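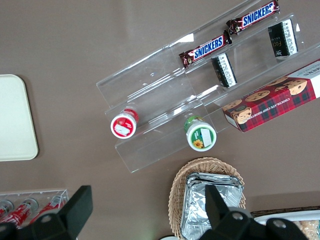 The team at Lalwood has passed a mark it has been chasing since November: 3000 recorded examples of a robot arm handling everyday groceries and snacks, all of them gathered by people guiding the arm by hand. The lab shared the news on March 14, 2024, along with plans to open the full collection to other groups. The current round is all about small shop displays, and it's a fun one to look at. Snickers bars lie end to end on the top step of a clear acrylic stand, two little jars share the lowest shelf, and a box of chocolate chip shortbread in red and dark plaid rests across the right side. Clear plastic is hard on cameras – the tabletop shows right through it and the edges throw back light – so the team wanted plenty of it.

Each example is one short task from start to finish. An operator takes the controls, reads a card with a plain instruction such as "move the candy bar to the basket," and guides the gripper through it while the wrist camera records. Then the items get shuffled and the next card comes up. The learning system, which the lab calls Cordier, trains on the video and the arm's movements together.

"I love the messy ones," said Danica Kos, who runs the recording sessions in Cladcombe. "Somebody goes in for a jar, changes their mind about the angle, backs out and tries again. We keep all of that. Cordier needs to see what a second try looks like."

The collection now covers 66 different tasks, from lifting cans out of a holder to lining up boxes on a shelf. A full session runs 75 minutes, and operators swap out after each one. Kos says the newer operators often bring the best surprises, simply by reaching for things in ways the regulars had stopped considering.

Next up is a second site. Rundska will start recording this spring with the same model of arm and the same task cards, but its own tables, lighting and groceries. Lalwood hopes the change of setting will show how much Cordier has picked up about grasping in general and how much it still leans on one familiar room. The first 47 cards have already been sent over, and Kos will be there for the opening week to train the new crew.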